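Mencombe Shape Block Set and Maple Work Board

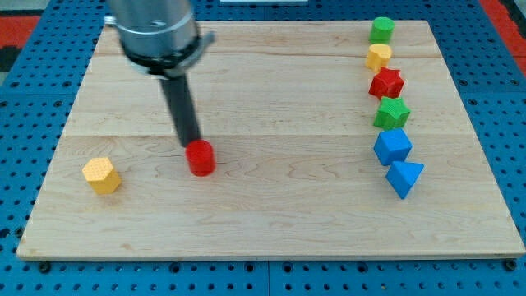

Maple board with part of the block set, on a perforated table.

Item group: tabletop sorting and placement
Supplied by: Avik
Listing updated: Fri 7 August

Overview

The Mencombe set consists of small solid-color shape blocks and a flat maple board to use them on. The blocks are sold for sorting, placement and pick-up tasks at a bench or table. The board gives a pale, even background against which the block colors are easy to tell apart. It can be ordered with the blocks or separately.

Blocks

Shapes include cylinder, hexagonal prism, heart and star. Colors include red, yellow and green. Some shapes come in more than one color, so a task can be set up by shape, by color or by both. The cylinder is short and squat and stands on either end. All blocks have flat top and bottom faces and parallel sides.

Surface finish varies by block. The yellow hexagonal prism has a fine dotted texture on its faces. The red cylinder has a slight gloss. The difference affects grip and the way light falls on the sides, and should be allowed for if blocks are used under a strong lamp. Textured blocks cannot be ordered in a smooth finish.

Replacement blocks are sold singly. State shape and color on the order. Colors are matched to the current production run, and a block bought to replace one from an older set may differ slightly in shade.

Board

Material: maple
Finish: clear, matte
Construction: planks joined edge to edge
Edges: straight, lightly eased
Feet: none

The grain is brown and wavy on a cream ground and differs from board to board. Faint seams between the planks are normal. They are sanded flush and do not stop a block sliding across them. If a seam can be felt with a fingernail on delivery, report it before use.

The board lies directly on the table. On a perforated metal top it will sit flat provided no bolt head stands up under it. Check the fixings near the front and back edges of the table before placing the board. Where the board has to stay in one position, use edge stops fixed to the table. Do not drill the board, as this voids the warranty. Edge stops are not included.

Layout

For sorting work, keep the waiting blocks in a column along one side and leave the middle of the board clear. Allow a finger's width between blocks. Stars need slightly more room than cylinders, as the points catch if two stars are set close together and one is turned.

Printed layout sheets are available from Sangkhawat under the Zodness name. They are made to lie on the board and can be taped at the corners with low-tack tape.

Care

Wipe blocks with a damp cloth and dry them. Do not use solvent, which dulls the glossy surfaces and can lift color. Dust collects in the texture of the dotted faces and is best removed with a soft brush.

Wipe the board along the grain. Do not soak it or stand it on a wet table. Light marks can be taken out with fine abrasive paper, after which the area should be refinished with the clear matte finish sold for this board. Store flat. Boards stored on edge for long periods may bow.

Ordering

Set with board: order code 2000
Blocks only: order code 144
Board only: order code 9
Warranty: 2 years on the board, none on blocks

Sets are packed to order. Orders for December delivery should be placed early, as boards are finished in batches and stock is not held over. Custom board sizes are quoted individually. Send the table dimensions and the position of any raised fixings to Tariq Kiani, Avik sales desk.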